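Folding and storing knitwear

Last revised April 2008

Knitted garments stretch under their own weight. A jumper left on a hanger for a season will gain length in the body and develop points at the shoulders, and neither fault is easy to correct. Fold knitwear and store it flat. The method below suits plain crew necks and most cardigans. Very heavy cable knits are dealt with at the end.

Surface

Use a made bed or a table at waist height. A bed is wide enough for both sleeves to be spread out, and a cotton duvet cover gives enough grip to stop the knit sliding. Pull the cover reasonably flat first; small creases do not matter. Remove loose threads and hair, as a fuzzy knit will pick up anything lying on it.

Before folding

Check that the garment is fully dry, in particular at the cuffs, hem and underarms. Fasten any buttons. Go over the surface with a fabric comb if it has pilled - the Davano comb with the fine teeth is adequate, the coarse one pulls. Read the care label inside the back of the neck. If the print is no longer legible, treat the garment as wool.

Folding

1. Take hold of the garment by two points on the body and lay it down. Do not lift it by one cuff or by the collar.

2. Turn it so that the back faces up and the neck is away from you. Smooth from the centre outwards with the flat of the hand. Do not tug at the hem.

3. Fold one side in towards the centre, then lay the sleeve straight down along the body. Repeat on the other side. The sleeves should lie next to each other, as overlapping sleeves make a ridge.

4. Bring the hem up to the neck in two folds. If a flap is left hanging out or a fold comes up too thick, open the garment and begin again from step 2. A rust-red knit with a slightly fuzzy surface, as on the plaid cover here, will often need a second attempt.

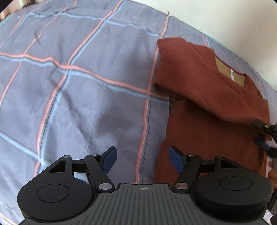

Stacking

Put the heaviest garments at the bottom and stop at 4 to a pile. Beyond that the lowest one takes a hard crease. Turn the folded edge to the front so that a single item can be drawn out without disturbing the rest.

Lidded boxes should be left slightly short of full. The shallow Tultine box fits under most beds and takes 2 piles side by side. Cotton bags are better for wool kept over a whole summer; plastic will hold any damp that was missed. Cedar blocks need sanding lightly each September or they lose their scent.

Heavy knits

Fold once only across the body and store singly on a shelf. Put a sheet of acid-free tissue inside the fold.

Removing a fold line

Lay the garment flat, cover with a damp cloth and hold a steam iron just above it for 20 seconds. Do not press down. Leave it flat until cool - moving it while warm sets a new crease.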